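Mar 18, 2018

Up way too early again, so I made a pot of coffee and sat at the kitchen counter in my coat (the heat doesn't kick in till six) and went through the list from last night. Most of it is computers. I never thought I'd be a person whose to-do list is mostly computers, but Tamsin took me on in December and now I dream about little screws.

The old Dells are the thing right now. The pile by the wall came from the Castellanos office when they moved across town, all black towers, all filthy inside when they showed up. Zhiqiang blew the dust out of the first batch on the loading dock and came back in looking like he'd been dipped in flour. I have the easy end of it: write down the tag, pull the cover, see what's in there, decide what gets saved.

I like the moment when the side comes off. My dad had a tower under his desk the whole time I was growing up and we were not allowed to breathe near it, so there's still a tiny thrill in just looking straight in! And they're kind of pretty. The board is that deep school-chalkboard green with DELL printed on it, and all the little bits standing up off it look like a town from an airplane window.
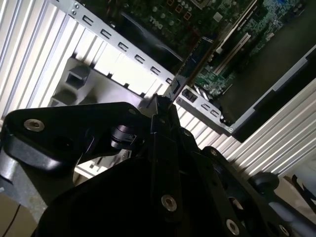 Anyway, expansion cards. Ezekiel and I had a long, dumb argument about them over sandwiches. He says they should all go in one bin and get sorted at the end of the month, and I say if you don't put a label on a card the minute it's out of the machine you will never, ever know which one it came with. He said who cares which one it came with. I said Mitsuko cares, and Mitsuko, from the other end of the table, said she did care, very much, and could we please talk about something else while she ate her soup. I'm counting that as a win.

We did agree on bags. The antistatic ones come 25 to a pack and we go through them like potato chips, so I have to order more before the end of the week or we'll be back to begging from downstairs. Note to self. Also labels. Also the good pens, the ones that don't smear on plastic.

Ate lunch too fast, felt lousy until two. Walked down to the Canar for ginger tea and they were out of ginger tea, so I had a cinnamon roll, which fixed nothing but I'm not sorry.

Imogen called while I was walking back. She wants me to come look at a bookcase with her, a Trurkby, secondhand, from a woman in her building, and she's already measured the wall and I think she's already decided, so what she wants is somebody to hold the other end going up the stairs. I said yes. She did drive me to the airport that time with the flu. She also wants to know if I can get her a cheap computer for her nephew, and I explained (again) that they aren't mine to give away, but that I'd ask Tamsin what happens to the ones that end up back together.

Which got me thinking about it all afternoon. I really don't know what's worth saving in a machine that age. The processor, maybe? Memory for sure, it pops out of those little latches and there's always somebody who needs a stick or two. The power supply I'd leave alone, they make me nervous. The drive cage I would save purely for the blue plastic levers, because whoever came up with those blue clips deserves a raise. Everything you're meant to grab is blue. I wish my kitchen worked that way. I'd know which drawer had the scissors.

Cables are the part I hate. That bundle of orange and yellow wires has a mind of its own, and getting it tucked back so the cover will go on is like putting a sleeping bag in its sack. I've been telling myself I'll learn to do it neatly. Tamsin does it with one hand while she's on the phone, it's infuriating.

Got home late, had cereal for dinner, put the Oletti lamp back together with the new bulb and it hums now. It didn't hum before. Maybe it'll quit.
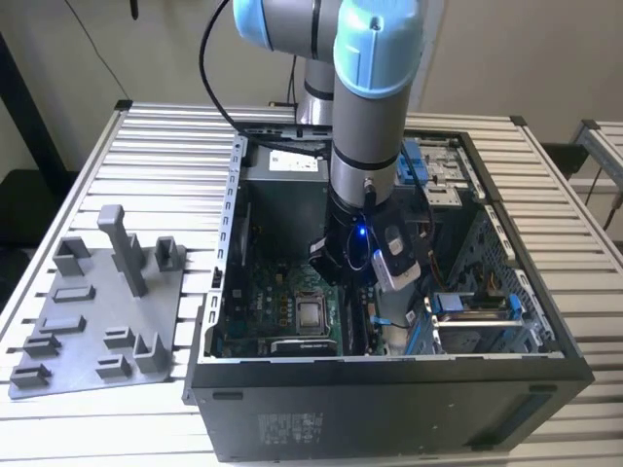 For tomorrow

Order bags and labels. Pens if there's money left.

Ask Tamsin about Imogen's nephew, but after she's had her coffee.

Bring Ezekiel his container back, it's been in my fridge since forever and I think it has a smell now.

Find the tape measure. Imogen says she measured, but I was there for the couch.

Call Dad. He'd get a kick out of all this.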